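Section 3. Planning your order — hand-held gripper kit, Marti series
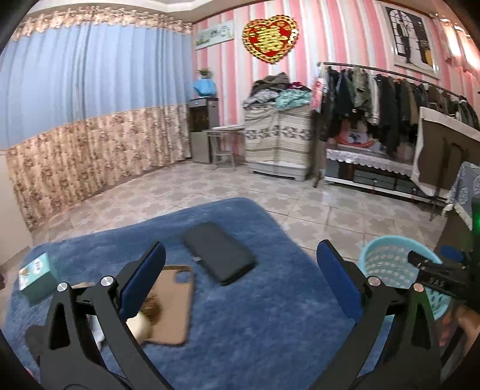

Budget first, hardware second. Work out how many people collect at once, then order for that number plus spares. Pads are the part most buyers forget. The blue ribbed ones at the tips of both jaws are a separate line on the order form, so price them in from the start.

1. Decide on 2 grippers per site or one. Prices: first unit 294, second unit 226 (same order only).
2. Add the Olero carry case and charger set, 185. Not included with either unit.
3. Check your household items. Flat things on soft bedding, zip cases, small boxes — all fine. Heavy stuff, no.
4. Add a bin or basket for sorting. Any kind, buy local.
5. Send the form to Yabsira Gidey at Kimmont for a quote.

Note: second-unit price doesnt carry over to a later order. Ask before you split.

Caution: do not mix Alov pads with Marti jaws. Diffrent fit, and the warranty goes.

Quotes good until end of July. Shipping extra, see Section 4.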